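03/06/2023

Slept until almost nine, which I haven't done since before the allergies kicked in, and woke up with the strong feeling that I'd forgotten something. I had. The sourdough starter was sitting on top of the fridge where I'd left it Thursday night, and it had climbed right out of the jar and down the side of the cereal boxes. So that was my first half hour, scraping dried goo off a box of raisin bran with a butter knife while the coffee went cold. The starter itself is in great shape, I have to say. Never looked better!

I baked anyway. I'd been planning to try the seeded loaf again after the disaster in May (the one that came out like a paving stone, the one I ended up slicing thin and calling crackers). This time I did 400 grams of bread flour and went easy on the rye, and I let it sit a good long while before I even thought about shaping it. The dough felt completely different under my hands. Springy, kind of alive. I kept lifting the towel to poke at it like it was a baby I was babysitting.

While it rested I walked down to Ladel for seeds and a bag of flour. They've moved everything around again. Flour is now next to the pet food, for reasons I can't imagine, and the nice pumpkin seeds that used to be in the bins come in a little pouch that costs twice as much. I stood there having an argument with myself over a pouch of seeds for way too long and then bought it. I also bought a mango, a sponge, and a birthday card with a goose on it, and I don't have a birthday coming up for anybody. It was a good goose.

It was already hot by then, the sticky kind where your shirt gives up before you've crossed the street. I took the long way home through the park for the shade. The creek is way down. There was a kid throwing rocks at the mud part, and they made the best sound, a sort of gulp, and I stood and listened to maybe five of them before I started to feel like a weirdo and moved along.

Came home, preheated the oven, regretted it immediately. Running an oven at full blast in June is a choice I keep on making. The kitchen thermometer quit on me last summer so I can't say how bad it got, but the butter on the counter went from a stick to a puddle. I opened both windows and the back door and sat on the step with the mango, eating it over my knees like an animal.

And the loaf! Oh, the loaf. It rose. It got an ear on it, a real one, that crispy ridge along the top that people online make look so easy. I've been at this since last fall and I've never had an ear. I did a little dance by the stove. It weighed exactly 900 grams when it came out, and I wrote that down on the card I keep taped inside the cabinet, next to the water amount and the words "LEAVE IT ALONE LONGER" in capitals. I let it cool for what felt like a year and then cut it too early anyway, so the middle was a tiny bit gummy. I don't care. I had three slices with tomato and salt and called it lunch, then one with honey and called it dessert.

The afternoon was for chores, in theory. I paid the electric bill, $113, and that's before any real AC days, so July is going to be ugly. I'm trying to hold out on turning it on until the middle of the month. I've been doing the closed-curtains thing in the mornings and it does help, a little, if I also don't bake bread. Then I called Jomen about the dryer and sat on hold for so long I learned the whole melody. They can come out in a week and a half. The lady was very sweet about it. She told me to check the lint hose, and I said I'd checked the lint hose, and she asked would I check it again, and so I'm lying behind the dryer with a flashlight in my teeth, and fine, the hose was kinked. I straightened it out and it's still making the noise. So they're coming.

In the meantime everything's been going on the rack on the porch, and in this weather it's bone dry in no time, just crunchy. My towels could stand up on their own. I'd forgotten that smell, though, line-dried cotton, it takes me straight back to being small and running between the sheets in the yard and getting yelled at for my dirty hands.

I did finally get around to the great T-shirt sort, too, or at least I started it. I have so many that I wear the same four off the top and the rest just live down there in the dark. The rule was supposed to be that if I hadn't worn it in a year, it goes. I got through one drawer before the rule fell apart. How am I supposed to give away the one from the lake trip? I know it has a hole. I've made a maybe pile, and the maybe pile is the biggest.

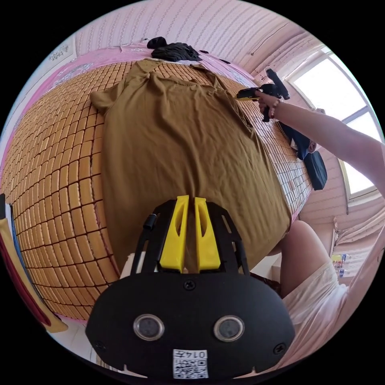 Anyway, I've got 14 in the bag for donation and I'm putting it in the car tonight before I can dig through it and rescue anything. The sock drawer can wait for a rainy day, if we ever get one of those again.

Dinner was more bread. I had big plans for the lentil soup but couldn't face turning on another burner, so I toasted two slices and put the last of the Sarkar pickle on them with a fried egg (okay, one burner). That pickle is so good and I'm so sad it's gone. It's the lime one with the orange lid, and Ladel didn't have it today, or they've hidden it with the kitty litter. I'll try the little market by the post office on Monday.

It's cooled off some now. I'm on the porch with my feet on the railing and the neighbor's sprinkler is going, tick tick tick, and there are a couple of early fireflies over by the hedge. I'm about fifty pages from the end of my library book and I don't want it to be over, so I'm writing this instead. I don't trust the cousin. I haven't trusted him since the boat.

Tomorrow: feed the starter and put it in the BIG jar. Water the tomatoes before eight. Mail the goose card to somebody, I've decided, birthday or not. Also find out what the smell is in the trunk of the car.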